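Lullow Writers' Residency: progress report to the Drikstead Fund
Period covered: to the end of August

1. Summary
The residency is now past its midpoint. The writer in residence, Ľudovít Ondrejka, has completed a second draft of his novel, Rinis, and has delivered most of the public programme agreed with the Fund. Spending is within budget. One item, the schools anthology, is behind schedule and is dealt with under section 4.

2. The novel
The draft stands at 126 pages. It has been read by Matúš Rusnák, editor at Bartoš, who has asked for changes to the middle chapters and a shorter ending. Mr Ondrejka has accepted most of these and expects to return the revised text before the winter break. The Fund's support will be acknowledged on the copyright page, in the wording supplied to us.

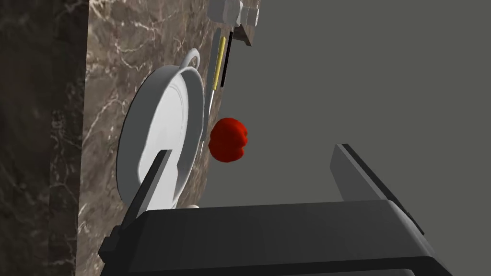

3. Workshops
Three workshops for adult beginners were held at Lullow library, with two more planned. Each ran for a morning and was free to attend. Participants wrote a short piece in the session and took a longer exercise home. The second workshop dealt with plain description: those attending were asked to begin a story in a kitchen, using only ordinary things such as a white pan and a red pepper on a marble worktop, and to bring a character in by the end of the first page. Several of these openings have since been worked up into full stories, and the authors have agreed to read them at the Sunday event which closes the residency.

4. Schools anthology
Contributions have been slower to arrive than planned — two of the schools changed their English staff over the summer. We have moved the closing date for entries to the autumn half-term. The length limit remains 900 words. We do not expect this to affect the cost of printing.

5. Finance
The second instalment of the grant has been received and the writer's fee paid to date. There is a small underspend on travel, which we ask the Fund's permission to move to the anthology. A full statement of accounts will follow with the final report.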